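Leave the cover on

Most home-built arms are shown bare. The linkages look good, the cable runs are tidy, and visitors ask about the motors. I think this is a mistake, and a sleeve should be part of the design from the first drawing.

Our shared workshop has kept an arm going since July. Kalevi Ojala did the joints and I did the wiring. In the first weeks we lost 4 connectors to snagging, all at the elbow, and each repair meant an evening with the crimping tool. Sabina Gajdoš then sewed a ribbed tube with a drawstring at the shoulder. We have logged 1,726 cycles since, with no snags. 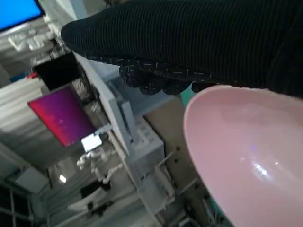
The sleeved arm over the pink bowl, knit cover on the gripper.

The objections are fair. Fabric holds heat, and it hides a loose screw until the screw is a serious matter. Vitalii Yatsenko adds that a thick cover on the gripper spoils any fine grip, and he is right — a washer is out of the question. We take the sleeve off every 1,000 cycles and check each fastener by hand. It takes seven minutes.

A printed shell would be easier to inspect, and we priced one. It added weight at the worst end of the arm and cracked at the wrist in trials. Cloth bends where the joint bends. It can also be washed, which matters in a room where people solder and eat at the same bench.

Hilkka Nurmi is drafting the pattern for a second arm, with a zip along the underside.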